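Wooden Shapes on the Board: a little gallery

Welcome to the gallery, and thank you for wandering in. I've had a soft spot for wooden blocks for as long as I can remember, and since moving into the workroom at Hernent I've let them take over rather more of the shelves than I ought to (the biscuit tin went first, then the pencil drawer). The ones I reach for most are the simple painted shapes, because they're cheerful, they sit nicely in the hand and you can find a yellow one in any light.

The shelf

Most of my blocks live in 2 shallow trays from Benudance, which I lined with felt one wet Sunday and have been pleased with ever since. I used to sort by colour. These days I sort by shape, which looks messier but makes it far easier to find a star when you want a star. The Demissie set has its own corner, as the greens in it are a touch softer than the others and I like to keep them together.

Out on the butcher block

I'm very fond of the maple board, with its pale strips and honey ones running side by side, and I think bright paint looks its best against it. The yellow heart has a patch of wood all to itself, point down and lobes up, while a green star leans in close to the yellow hexagon over on the left. On the other side there's a red star with a blue triangle right up against it, and that red and blue pairing is my favourite bit of the whole arrangement. 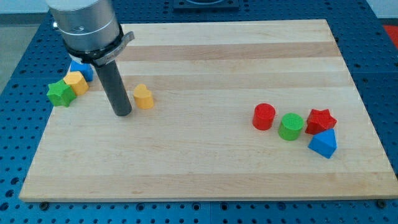 Looking after them

A barely damp cloth is plenty for painted wood, and then a good long airing on a tea towel before they go back in the tray. The board gets a rub of oil every November, whether it looks thirsty or not, and the whole room smells lovely for days afterwards. I buy mine from Grirnetico in the 400 ml tin, and I've yet to reach the bottom of one before the year is out!

More shapes will be added as I get round to them, so do look in again when the evenings draw in.

Contact: use the form on the Hernent page | © Hernent Workroom, all pictures our own | Back to top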